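Simulated Practice for a Student Block-Sorting Project
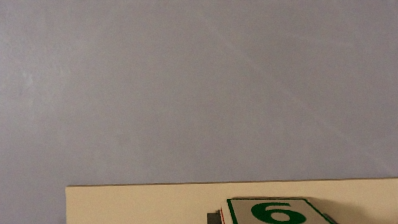
3.2 Rendered Scenes

Figure 3. Camera view from the simulator: grey work surface, cream board, and a block with a green border marked with a numeral that reads as 6.

The Vevgate course runs for one term at Bavenness and ends with a block-sorting task. Students work in teams of 2 and share a single arm, so most of their early practice is done in simulation. We built the scenes in Abugri, a small rendering tool written for the course, and the teams wrote their sorting code in Nurkar.

Each team was given 300 rendered scenes to start with. They could make more by changing the light, the camera pose, or the place of the block on the board. By December the class had a shared pool of 1,382 scenes. We kept image noise and soft reflections in the renders - the grey surface in Figure 3 has both - and asked teams not to filter them out before training.

Views like the one in Figure 3, where the block is only partly inside the image, gave the teams the most trouble. The numeral sits right at the lower edge, and several early programs either skipped the block or returned a wrong digit. Teams handled this in different ways. Some moved the camera and took a second view, while others trained on cropped numerals. A team could book time on the arm once its program read 80 percent of the held-out scenes correctly. Results on the arm are given in Section 4.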